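5 min read

June, by the author of Clendgate

Twenty goes at a small white box

I have been picking things up since I was a baby and I'd have told you I was good at it. Then I spent a month teaching two robot arms to do it by remote control, and I've had to revise my opinion.

The setup is simple enough. I hold a pair of handles, one per hand, and whatever I do with them the arms do on the table a moment later. Squeeze and the fingers close. Let go and they open. The whole lot gets recorded, the recordings go into a folder, and eventually the folder becomes a program that is supposed to do the job without me. We call the project Flistero, a name I did not choose and have stopped defending at parties.

The task is a handover. One arm picks up a box, passes it to the other, and the other puts it down. A toddler would be bored by it. My first clean recording came on attempt 88.

Most of what went wrong was the feel of the thing, or the lack of it. When you pick up a box with your own fingers, your skin does half the work and never sends a bill. With the handles I get nothing back. I have to look at the gap between the fingertips and guess. For the first week I guessed generously and squashed every box as if it owed me money. For the second week I overcorrected and dropped them all, very gently.

The handover itself is worse. For a second or so both arms have hold of the same object, and if my left hand drifts while my right hand is thinking, they start a slow tug-of-war. I've lost a few of those. I've also won them, in that one of my hands beat the other.

I asked for advice on the Pluklow forum and was told to breathe out as I close the grip. I was annoyed to find it helps. I was also told to stop recording after lunch, and the folder bears that out. Everything between one and three o'clock looks like it was done by somebody in oven mitts.

The other thing I've learned is that the program copies your manners as well as your moves. I have a habit of hovering before I commit. The last version we trained hovered too, in exactly my way, like a man choosing a pastry. I had to throw out a batch of recordings and do them over with more conviction. We're at 151 keepers now, and I'd put my name to most of them.

These days I work in sets of 20, then get up and make a coffee with my actual hands. Each run begins with both grippers open and the box flat between them, and I shift the box a little every time so the program can't simply learn one lucky spot. 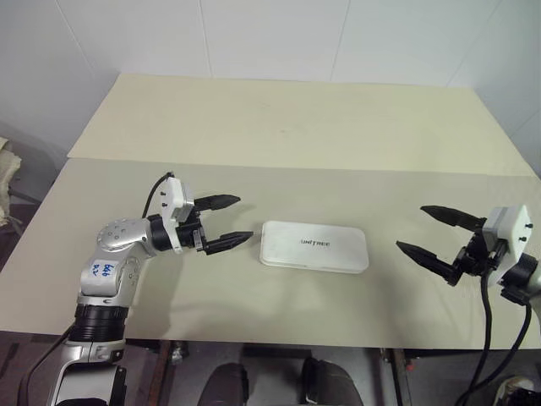 Recent posts

- Lunch at Diệp, and why I now order the soup
- The handles, part two: left hand still an idiot
- What I renamed 88 folders to, and why I regret it
- A short list of things I have dropped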